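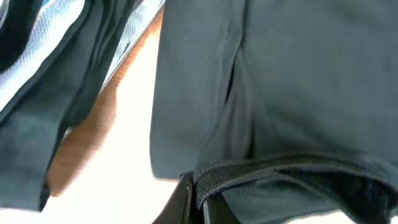

Dark teal-green fabric with a black elastic band.

Vekudum Elastic Band, Woven, Black

Woven elastic for waistbands, cuffs and hems on light to medium-weight garments. Sold by the roll to workrooms, repair shops and home sewers. The band is made with polyester yarn over a covered rubber core and keeps its full width when stretched, so it can be sewn directly to the fabric or run through a casing.

Specifications

Color: black
Construction: woven, ribbed face, plain back
Fiber content: 78% polyester, 22% rubber
Finished width: 1 1/2 in.
Roll length: 300 ft.
Maximum stretch: 2 times relaxed length
Stretch cycles tested: 3,000 at working stretch
Edge: closed, non-fraying
Core: cardboard, 3 in. inside diameter

Choosing a width

The 1 1/2 in. width suits most pull-on pants, skirts and jacket hems. For children's clothing and narrow cuffs, use the Kereama band, which has the same yarn and the same stretch in a 3/4 in. width. For heavy canvas or denim, use Jetari. It has a stiffer rib and needs more force to stretch, and it should not be used on thin knits.

Cutting length

Measure the body at the point where the band will sit. Subtract 10% for a waistband or 5% for a cuff, then add 1 in. for the overlap. Let the elastic rest off the roll overnight before cutting. Elastic taken straight from a tightly wound roll measures long and will draw up later.

Sewing

Direct application: Divide the band and the garment opening into quarters and pin at each mark. Stretch the band to match the fabric and sew with a zigzag or three-step zigzag stitch. Use a ballpoint needle, size 80/12 or 90/14. Do not backstitch over the same spot more than once, as repeated needle holes can cut the rubber.

Casing: Make the casing 1/8 in. wider than the band. Overlap the ends by 1 in. and close with a stitched box. A line of vertical stitching at each side seam will keep the band from rolling.

Care

Machine wash warm, tumble dry low. Do not bleach or dry clean. Keep the iron off the band; steam from the fabric side is acceptable. Wash dark rolls separately the first time.

Storage

Keep rolls in the closed bag, away from sunlight and heaters. Shelf life is 2 years from the date on the core label.

Ordering

Full rolls only. Cut lengths are available through Stadska counter sales, with a minimum of 5 yards per cut. Cut lengths cannot be returned. Unopened rolls may be returned within 30 days with the core label attached.

Related items
Kereama Elastic Band, 3/4 in., black or white
Jetari Heavy Rib Elastic, 2 in., black
Stadska Ballpoint Needles, assorted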